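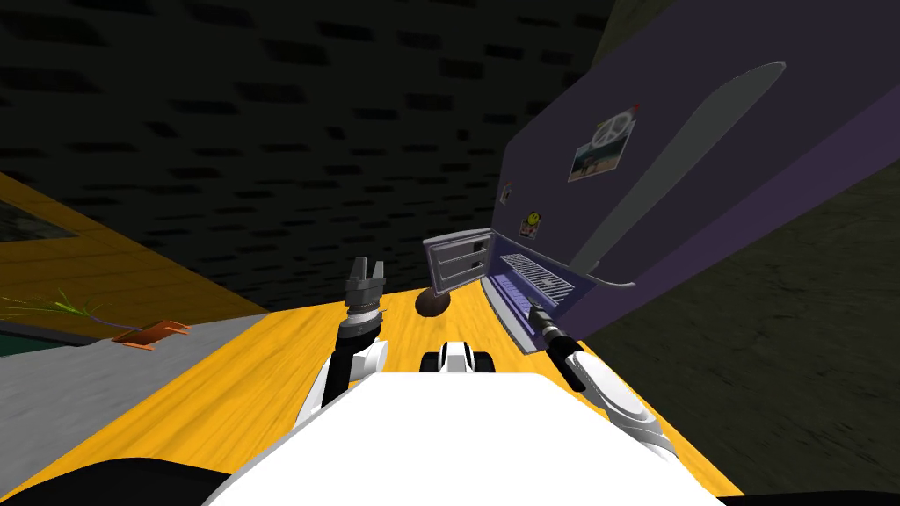
A simulated two-armed robot at the open lower compartment of a refrigerator, with a brown egg-shaped object on the floor.

Share (2) | Print | E-mail this article

The Lodmont drop fault is an error in the grasp-checking software used with the Wulero household robot simulator. It causes a robot to report that it has put an object away when the object is on the floor. The fault is named for the Lodmont test kitchen, a set of virtual rooms in which it was first logged, and which has been trying to live the name down ever since.

Cause

Wulero robots judge a grasp by how far the gripper fingers have closed. If they stop short of fully shut, the software concludes that something is between them. In the faulty release, this reading was taken once, at the moment of pickup, and then trusted for the rest of the task. An object that slipped out on the way to the refrigerator was still carried, as far as the robot was concerned, and was in due course shelved with great care.

Round, smooth items were the worst affected. In a run of 1,000 put-away tasks at Tredport, a robotics test house, 60 ended with the item on the floor and a success message in the log. Nearly all of the bad runs involved low compartments, where the arm had to reach past an open door. The scoring script read the success message and awarded full marks.

Discovery

The fault survived 2 releases. It came to light when a tester replayed a run at half speed to check an unrelated door hinge problem and noticed that the hinge was fine.

Safety

Simulated groceries hurt no one, but the same grasp code was due to be loaded onto physical machines in November. A dropped item is a slipping hazard for people and an obstacle for wheels, and a robot that believes the floor is clear has little reason to steer around it. Tredport held back the transfer.

Correction

The Hsueh patch repeats the finger reading 50 times a second until release and requires a camera check of the shelf afterward. It also stops the arm when a grasp is lost. Early versions stopped it so readily that many tasks were never finished, although the reports of failure were, for once, accurate.

See also: Grasp detection; False success; Simulation-to-hardware transfer

Print | E-mail this article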